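Notes on Small Bowls and the Surface Beneath Them
Posted March 4, 2020
Filed under: Tableware, Storage

The purpose of this post is to set out the method by which the small bowls in this household were sorted, reduced in number and given a permanent place. Several readers wrote in response to the earlier entry on dinner plates and asked whether the same approach could be applied to smaller pieces. It can, with certain changes, and those changes are recorded below.

Background

The household moved from Tultthorpe to Nikenau with far more tableware than the new kitchen could hold. Plates were dealt with first. Small bowls were deferred, as they had been packed in several different boxes and were of uncertain number. It was later established that there were 16 of them, of mixed origin. A few were purchased singly at the Maluleke market. Others came from a set sold under the name Corora, which is no longer complete. The remainder were gifts.

Small bowls present a particular difficulty. They are used at every meal for salt, sauces, chopped herbs, olives, and the pits of olives, and they are seldom missed until guests are present. They also stack poorly when they come from different makers. A stack of mismatched bowls will lean, and the bowl at the bottom is rarely used.

Criteria for Keeping

A bowl was kept if it met the following conditions.

It must have a glaze free of cracks on the inside. Hairline cracks hold oil and odor, and no amount of soaking corrects this.

It must sit flat. Each bowl was pressed lightly at the rim on opposite sides. Any bowl that rocked was set aside.

It must be of a color that can be told apart from the others at a glance. This condition was proposed by Radek Baláž, with whom the kitchen is shared, and was at first resisted by the present author. It has since been adopted without reservation. When one bowl holds sugar and another holds salt, a difference in color is of practical value.

Two bowls failed the first test and were moved to the windowsill, where they hold seedlings. Others were passed on to a neighbor. A plain white pair was kept for reasons of sentiment, and is stored separately.

The Sorting Surface

It is recommended that sorting be carried out on a wide, plain surface. A patterned tablecloth makes it difficult to judge color, and a bare stone counter is unkind to ceramic feet. Light tan board, similar to cardboard, is well suited to the task. Where one panel is too small, two may be laid together and taped at the join. The matte finish does not throw glare onto the glaze, and colors may be compared fairly.

Bowls should be set apart from one another. A bowl seen in a stack is judged by its rim alone. Green, salmon pink and blue were found to be the most satisfactory combination for daily use, the pale green in particular having a lighter mint interior against which dark herbs show well.

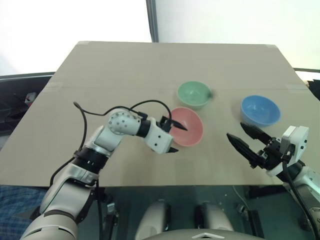 Placement in the Cupboard

The bowls in daily use are now kept on the lower shelf to the left of the stove, in a single row. Stacking is permitted only for the white pair. The row is shallow enough that nothing may be placed behind it, and this has been observed so far with one exception, a jar of mustard.

Felt circles were considered for the undersides and rejected, as they do not survive washing. A strip of cotton along the shelf serves the same purpose and may be laundered with the dish towels.

The next entry will concern lids. Readers who have retained lids without containers are invited to describe their arrangements in the comments.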